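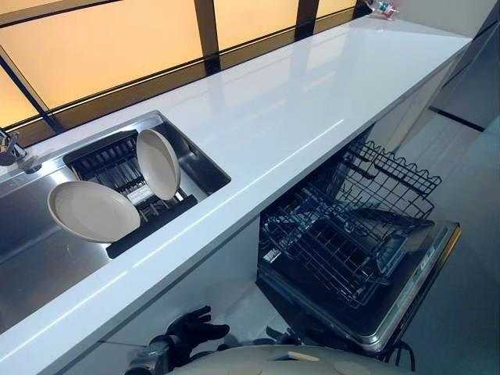 Kitchen bay, sink side. Rack in the basin, dishwasher door down.

2019-04-13. Entry by W. Laskowska.

Working through the house rules for the dish task. The old sheet was written for the fixed arm and half of it no longer applies, so I am rewriting it clause by clause and trying each clause at the counter before it goes in. Numbering follows the Trevach template.

Rule 1, door. The dishwasher door counts as an obstacle whenever it is not latched shut. The old wording said "when in use", which Radosław and I read two different ways on the same morning. New wording: door down means the base does not translate. Arms may move, torso may move, base stays put. If the base has to be shifted, the rack goes in and the door comes up first. Stop and reset after that, even for a small correction.

Rule 2, speed. Wrist speed limit over the counter is 290 mm/s, and 70 mm/s once any part of the hand is below the level of the worktop. This covers both the basin and the dishwasher. We used to switch limits on a software flag set by the operator. Miłosz wants it tied to hand height and I agree. The flag was forgotten twice in December and the log shows the full limit inside the basin both times. No damage, but it is the sort of thing the rule is for.

Rule 3, grip force. 16 N ceiling on plates for either hand. Applies to rim grips. Flat grips not yet written, leave the heading in with "not permitted" under it until Teodor has done the pads.

Rule 4, two arms. One hand in the basin and the other in the dishwasher is permitted, provided both are under the lower speed limit and only one is closing at any time. The second hand holds position until the first reports a stable grasp or gives up. I had wanted to forbid it outright. Teodor's argument was that people would then do it without any rule at all, and the interlock for alternate closing already exists in the Restenov controller, it only needs enabling by default. Done, config committed. 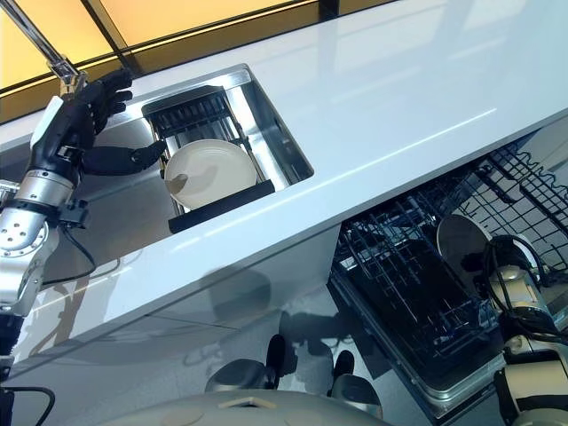 Miłosz Krawczyk, reading over the draft, said that rule 4 needs a clause for a failed grasp: if the first hand gives up, the second should not take that as permission to close, it should wait for the operator. He also asked that "stable" be given a number, or else removed.

Both points accepted. Rule 4 now reads: release of the interlock on success only; on failure both hands hold and the operator decides. For "stable" I have put fingertip force within band for the full settling window, value to come from the log. There are 2,098 grasps in the Buvico set, so it can be taken from data. Radosław to pull the distribution.

Rule 5, cables. Outer cables on the forearm are checked by hand before the first run and again after any run that went into the dishwasher. Look for rubbing on the lower edge and for slack at the wrist. Initial the sheet. An unsigned sheet means the check was not made.

Rule 6, people. Operator stands outside the taped line with the stop in hand, not on the table. Anyone else stays behind the operator. Reaching in to straighten a plate needs the drives off. Pause does not count as off. This was in the old sheet as a recommendation and I have moved it up to a requirement.

Left open:
Water. All of the above assumes a dry task. Wet running needs its own sheet, do not stretch this one.
Glassware, same.
Whether rule 2 should use the lowest fingertip or the wrist origin. Fingertip is safer, wrist is what we publish at present. Using fingertip in the draft.

Draft 3 is in the shared folder under rules/dish. Comments in the margin please, do not edit the clauses directly. Printed copy to go on the bay door once rule 4 has its number.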